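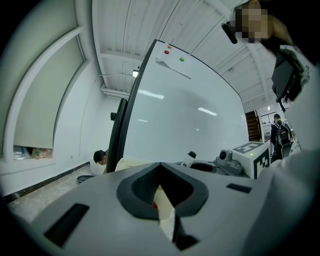 October
By Efua Sulemana

Tidying the shared workroom: your questions

I love a reset evening. Sena Abubakari and I have been doing them in the Antwi room for ages now, and the same questions keep landing in my inbox (keep them coming!), so I've put my replies together. They should work just as well for a spare room, a studio or a corner of the garage.

Where do I start if the whole room is a mess?

Start with the table. It's the biggest flat surface, you can see the difference straight away, and once it's clear you've got somewhere to sort everything else. Take every last thing off, even the items you know will go straight back. Wipe it down, let it dry, and then put back only what gets used there. I find this bit ridiculously satisfying.

How long does a reset take?

Give yourself 20 minutes for a normal one. If the room hasn't been touched for a month, block out a whole evening and put some music on. Sena likes to set a timer and I like to ignore it, but we finish at much the same point.

What should go on the whiteboard?

One sheet of paper with the jobs on it, held up with magnets, and the rest of the board left free for scribbling. We did try writing the jobs straight on to the board and they got rubbed out by elbows within a week. Paper wins! If you have magnets in different colours you can give each person one and let them move theirs next to the job they've picked. Children are very keen on this, and so am I.

How do I get old pen marks off the board?

Go over the mark with a fresh dry-wipe pen and rub it away while the new ink is still wet. That shifts most of it. For a greyish haze over the whole board, use a soft cloth, warm water and a drop of washing-up liquid, then rinse with a clean damp cloth and dry it well. Please don't use anything scratchy. Once the gloss has gone, every mark after that will cling.

What about the windowsill?

Ah, the windowsill. Ours collects bottles, tubs and scrunched-up bags faster than anywhere else in the building. My rule is that it gets emptied at every reset, with no exceptions for "I'll need that tomorrow". Empty tubs with lids go on the Preden shelf (our name for the one by the door, after the label that came on it), clean bags go in the bag drawer and the rest is recycling.

Is it worth buying proper storage boxes?

Wait until you've sorted. I once bought 16 matching boxes in a burst of excitement and they were all too deep for what I had. Small things do best in small boxes, and the little card ones that other things arrive in are brilliant for clips, pins and spare batteries. Put a dab of colour on the front of each and you'll learn which is which in no time.

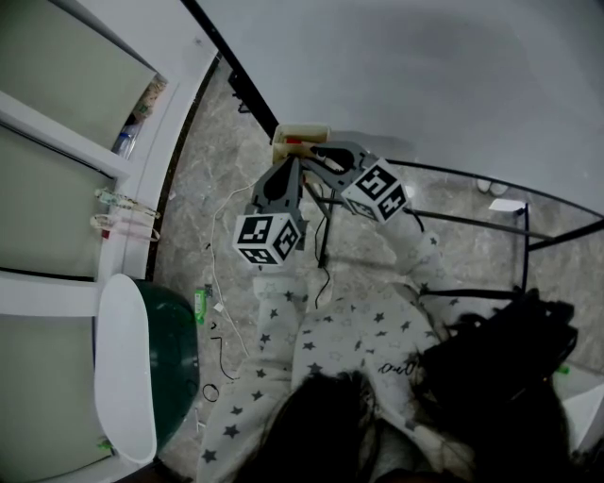 What's the best way to deal with cables on the floor?

Pick them all up before you sweep, then lay them out on the table and sort them by the plug on the end. Coil each one loosely, fasten it with a twist tie or a strip of hook-and-loop tape, and write what it belongs to on a scrap of masking tape. Any that don't belong to anything go in one bag. If they haven't been claimed by the next reset, take them to electrical recycling.

How should I clean a hard tiled floor?

Sweep first, and get right under the table frame where the fluff gathers. Then mop with warm water and a small amount of floor cleaner, working backwards towards the door. Too much cleaner leaves a film that shows up footprints. Patterned tile is very forgiving to look at but it hides small dropped things wonderfully well, so have a proper look before the broom goes round.

Do I need special clothes?

Goodness, no. Wear whatever you can crouch and stretch in. Some of my best resets have been done in pyjamas.

Can I leave my project out between sessions?

You can, on the side bench, with your name on it. Turnus group need the big table clear by 2, so anything still there gets moved to the bench for you.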